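Software Engineer, Manipulation Planning and Control — Hirik

Hirik writes the control stack for two-arm cells that handle zippers, garments and other soft goods. We have one opening on the planning team, reporting to Biljana Todorova.

You will maintain the grasp planner and the wrist-camera perception node, and port both to the Parnau scheduler. The control loop runs at 500 Hz; the regression suite holds 1375 recorded episodes and must pass before any merge.

Required: C++ and Python, 2 years of work on real arms, and a working knowledge of collision checking. Experience with deformable objects is useful — it is not a condition.

Wrist views, zipper and clothing tasks:
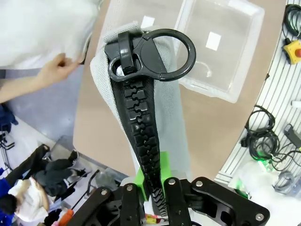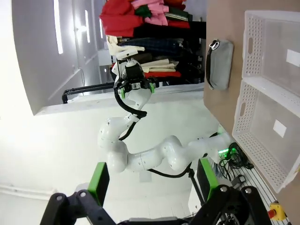
Send a résumé and one code sample to Teguh Harahap. Applicants complete a take-home exercise on trajectory timing, then a day on site.

Last updated: May 2019

Recent openings
Test Engineer, Cendov tooling
Perception Intern (February intake)

This site uses cookies. Accept | Settings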